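2019-08-13

Zoster opened its Distdale workshop to the public for an afternoon, and 33 people came to see robots handle household items. It was the second open day at the site; the first was held in March.

The main demonstration used a two-armed robot at a table set with orange plates.

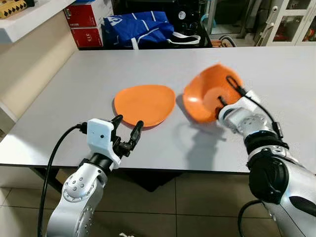

Staff from Coutinho, which supplies parts to the workshop, took questions between runs. Most were about speed and about what happens when something slips.

Visitors could also follow the work on a monitor near the door, and two school groups stayed there for most of their visit.
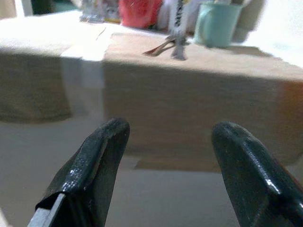
The workshop covers 3,538 square feet and shares a parking lot with Serel, the tool rental firm. Entry was free. Zoster plans another open day next year and will post the date at the Distdale library.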